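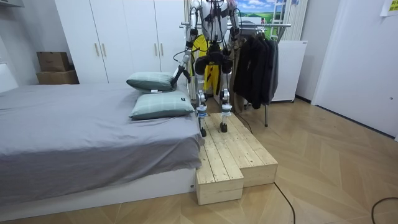 Interview - Home & Work Machines
Posted 1/24/19 | 5 min read

Rekha Rawat has a test she likes to give anyone who tells her that household robots are just around the corner. She hands them a pillowcase and asks them to put it on the pillow with one hand, wearing an oven mitt.

"They laugh, and then they try it, and then they go very quiet," she says. "That's my whole field in one party trick!"

Rawat runs the home chores group at Nultbridge, where the job is to find out which of the small, dull tasks that fill up a week could be handed to a machine, and which ones are still a long way off. Before that she spent several years on the shop-floor side at Ahuja, working on machines that moved trays of parts from one bench to another. She talks fast, draws on whatever paper is near her, and is plainly delighted by her subject, even the parts of it that don't work.

I had expected to hear about kitchens. Dishes are what most people ask for first. Rawat wanted to talk about bedrooms.

"A bedroom is lovely because it looks so easy," she says. "You've got a bed, a couple of pillows, a wardrobe, some clothes on a rail. A child can tidy it, or at least a child can be told to. And nearly everything in it is soft, and soft things are the worst. A cup is the same cup wherever you put it down. A sheet is a different shape every single time you touch it."

Her group keeps a list of chores, written as plain sentences, the way you might say them to a guest who offered to help. Straighten the pillow. Take the shirt off the rail. Put the coat back. The list stood at 774 entries when we spoke, and she says it grows whenever somebody on the team goes home and pays attention to what their own hands are doing. In the past year they have logged 1,265 attempts at the clothing tasks alone.

And how many of those went well?

"Depends what you call well," she says, and draws a stick figure holding a stick shirt. "If you mean the shirt ended up somewhere other than where it started, we do great. If you mean my mother would accept it, no. My mother would take it out of the robot's hands."

She does think the question gets asked the wrong way round. People want to know if a robot can do laundry, as though laundry were one thing. To her it is a long chain of little jobs, some nearly solved and some barely started. Finding the shirt is now fairly dependable. Reaching it is mostly fine if there's room to stand. Taking hold of it is where things get interesting.

"Take a shirt on a hanger. You and I don't look at it, we just grab. But we're doing a hundred clever things. We feel that we've got one layer of cloth or two. We feel the hanger start to tip and we lift a little without thinking about it. With a robot hand you come in near the shoulder, and now you have to decide: am I holding the shirt, or the hanger through the shirt? Those are two completely different next moves. And the clothes are usually packed in beside each other, so you may have a bit of somebody else's sleeve as well."

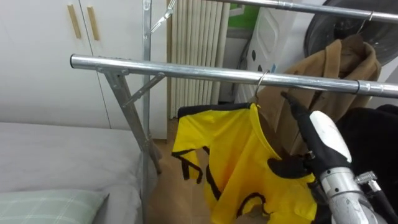 "What gets me excited is that a few years back we'd have written rules for all this," she goes on. "If the cloth does this, move the hand that way. Page after page of it, and then you bring in a shirt with a different collar and you start over. Now we show it examples, lots of them, and it picks up habits. Some of those habits are really good! It will come at a hanger from an angle I'd never have thought to write down, and I'll go home and try it on my own closet."

The software her team uses for that is called Predance, and it began as a way of guessing where a person would step next. Rawat borrowed the idea for cloth: given how a garment hangs now, how will it hang in a moment, once you pull here? She is careful to say that the guesses are short ones. It can look a little way ahead and no further, so the machine pauses often, looks again and makes a new guess. Watching it takes patience.

"I timed myself hanging up one shirt, and I don't even know why I bothered, it was no time at all. The robot's limit for the same job is 360 seconds. That's what we give it before we say okay, thank you, stop. It used to hit that limit constantly. It hits it less now, and I'm very happy about that, but I'm not going to tell you it's quick."

I asked whether it was any different on the shop floor, where she started. There, she says, people can meet the machine halfway. If a tray is hard to pick up, you put a lip on it. If a part rolls, you cut a groove. At Ahuja they once fixed a month of dropped parts by turning a bin sideways, and she still tells new hires that story when they want to solve everything with more code.

"You can't do that to people's homes. Well, you can a bit. You can put hooks at a better height, or give it something to stand on. But nobody's going to buy special pillows so that a robot can fluff them. The home gets to stay how it is, and the machine has to cope. I think that's right, by the way. I wouldn't want it the other way."

Stores sit somewhere in between, and that is where she expects to see clothes-handling machines first. A stockroom has rails and hangers like a closet has, but the hangers all match and someone is paid to keep them in order. A smaller outfit called Rotix is already trying something along those lines with returned garments, and she has been to see it twice. She came back the second time with pages of notes, most of them about buttons.

What about beds, then? She had brought them up, after all.

"Pillows I'm hopeful about. A pillow is forgiving. You can grab it badly and still get it where it's going, and if it's a little crooked, who cares. Fitted sheets, no. Please don't ask me about fitted sheets. The corner you've just done pops off while you're doing the next one, and that happens to me too, and I've got ten fingers and I'm cross about it, which helps."

Her team's next round of tests starts in May, with two new tasks she chose herself: turning a sleeve right side out, and picking a sock out of the bottom of a pillowcase. The second comes from her own laundry. She already has a guess at how long the first good sleeve will take, and she has written it on the back of an envelope and taped it inside a cupboard door at Nultbridge, where her colleagues have started adding their own guesses underneath.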